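My Stone-Look Counter Corner: Your Questions

Hi, Refilwe Ngcobo here! Ever since I wrote up the little plant corner in my workroom I keep getting the same questions over and over, so I've put them all on one page. If yours is missing, scroll to the bottom.

The corner is a dark gray, veined countertop against pale lavender walls, with a metal rail up above and a green plant in a white pot. I pot things here, I hang things here, and I do my small wood projects here too.

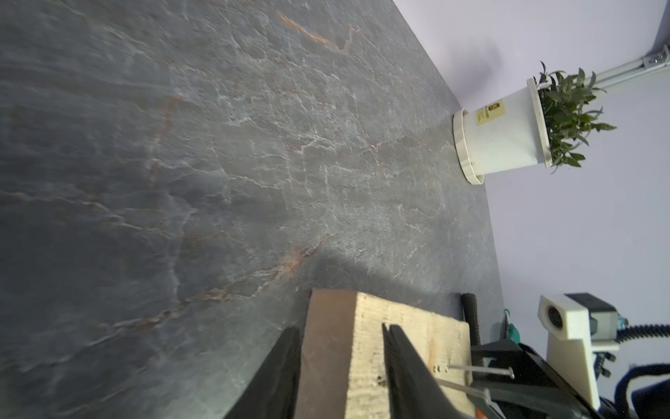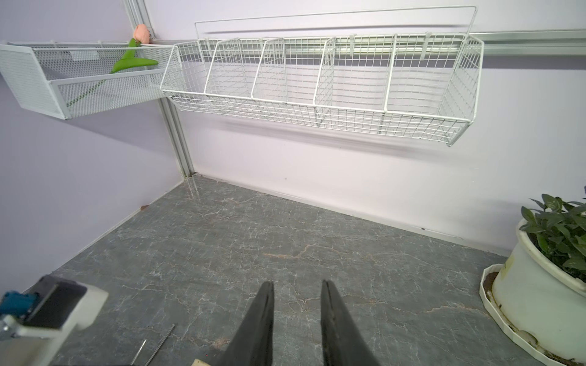 How often do you water the plants in that corner?

I go by feel. I stick a finger in the soil up to the second knuckle, and if it comes out clean I water, and if it comes out dirty I leave it alone for a few days. In winter that can mean waiting ages, and I used to panic and water anyway (please don't, I lost a lovely fern that way). I let the pot drain in the sink before it goes back.

How do you get potting soil off the counter without scratching it?

Let it dry first! I know it's tempting to go straight in with a wet sponge, but then you're just pushing grit around. I brush the dry stuff into my hand with a soft paintbrush, then wipe with a damp cloth and a drop of dish soap. The pot and the saucer get the same treatment when I get to them, and I don't always get to them.

Doesn't the dark color show everything?

Dust, yes, a little. Crumbs of soil, hardly at all, and I love that. The light veins break it up so much that I lose things on it, mostly screws. My friend Liv Strömberg has a plain white counter and she wipes it 4 times a day, so I think I got the better deal.

What goes in the wire basket with the dividers?

Seed packets, plant tags, twine, a pair of snips. It changes with the season and I empty it completely every October, when I sort the seeds and throw out the old ones. The compartments are handy for keeping things upright, but anything skinny will slip through wire mesh, so I put pencils in a jar first.

Why a rail and not a shelf?

I had a shelf! It filled up with junk in a week. With a rail I can unhook a basket, carry it over to wherever I'm working, and hang it back up after. It's also so much easier to wipe the counter when the storage is up on the wall.

Is the tulip real?

Nope, it's artificial. I tuck it into the white mesh basket on the side wall because I like that peachy pink against the lavender, and real tulips never last long enough for me.

Can I hammer on a counter like that?

I wouldn't. If I'm working on a wood block with nails in it, I put an old folded towel underneath, and any real hammering happens on the back step. Pieter Ntuli wrote in to say he uses a cork mat, which sounds nicer than my towel.

How long did the whole thing take?

2 weekends, with a lot of tea in the middle. Most of that was painting the walls and waiting for them to dry.

Where can I ask something else?

Leave a comment under the original post. I read them on Sunday evenings and add the good ones here.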